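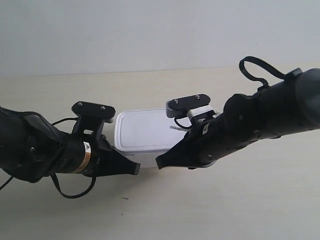 KITCHEN > STORAGE > REVIEWS

Wilel snap-lid container, 900 mL: the plain white one

Posted January 27, 2021

I've been through a lot of lunch containers. Glass ones (lovely until you carry two of them up a hill), the clicky four-sided ones with the wings that break off, takeaway tubs washed so many times they've gone furry. So when my old favourite finally split along the corner I went looking for something boring, and the Wilel is about as boring as it gets. White tub, white lid, rounded corners, done!

I paid $9 for mine at Rana, the homewares place near the station, and went back in June for a second. They do a bigger one as well but it's too tall for the shelf in our fridge door, so I can't tell you anything about that.

First, the lid. It snaps on, and it's properly firm for the first couple of weeks. My mum couldn't get hers off without putting it on the bench and leaning on it. It eases up after a few goes through the dishwasher (top rack only, please, I warped a Tesard lid on the bottom one and it never sat flat again). The top has a raised rim around the outside, and it sticks out past the tub a bit, so there's something to get your thumbs under. Mine still holds soup, though I wouldn't throw it in a bag on its side next to a laptop.

The tub itself is slightly see-through, which sounds handy, but in practice you get a vague colour. Pumpkin soup and leftover curry look identical from the outside. I've got masking tape on mine and a pen in the cutlery drawer.

Size-wise it's shallow and wider than it is deep, so it suits a sandwich and a few bits, or a decent serve of pasta. Rice reheats evenly because it isn't piled up in a lump. I wouldn't buy it for cereal or flour.

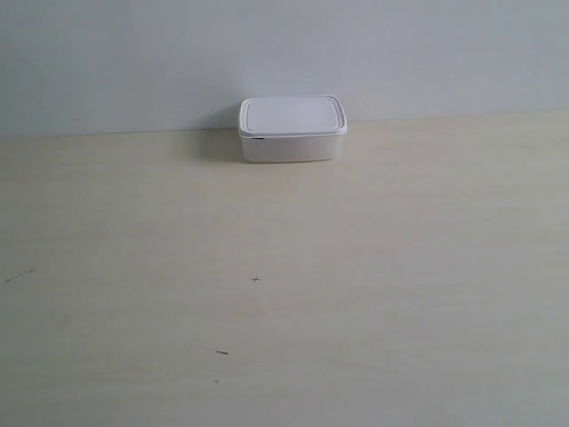 The Wilel with its lid on. Plain front, raised rim around the top.

Now the grumbles. White plastic and tomato don't get along, and one of mine has gone a faint orange inside that no amount of bicarb will shift. Leaving it in the sun on the windowsill helped a little. The lid also marks if you go at it with the scourer, so use a soft sponge.

My neighbour Nikau Hoani swears by the Kettunen ones and he's probably right that the seal is better, but they're more than twice the price and I lose containers at work constantly. At nine bucks I can leave one in the staff fridge over a long weekend and not fret about it.

Four stars from me. I'd give it the other half if they sold the lids separately. I asked at Rana and they don't, so if you crack one you're buying the whole thing again.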